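The Green Wall

I'd had the bench at Flalthorpe for 13 weeks before I really looked at the wall behind it. You don't, do you? You look at the job. But the radio had died, the kettle was miles off, and there it was – mint green, like the inside of an old hospital, and scuffed grey right across the middle.

Whoever sat here before me must have leaned things on it for years! I decided the thin dark line low down was a pencil, dragged along by someone on the phone to Troston, being told no. The short streaks higher up I gave to a chair (a bad day, that one).

I fetched a cloth, stood there a bit, then put it back in the drawer.

2. The Bus to Gill

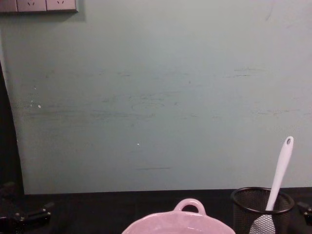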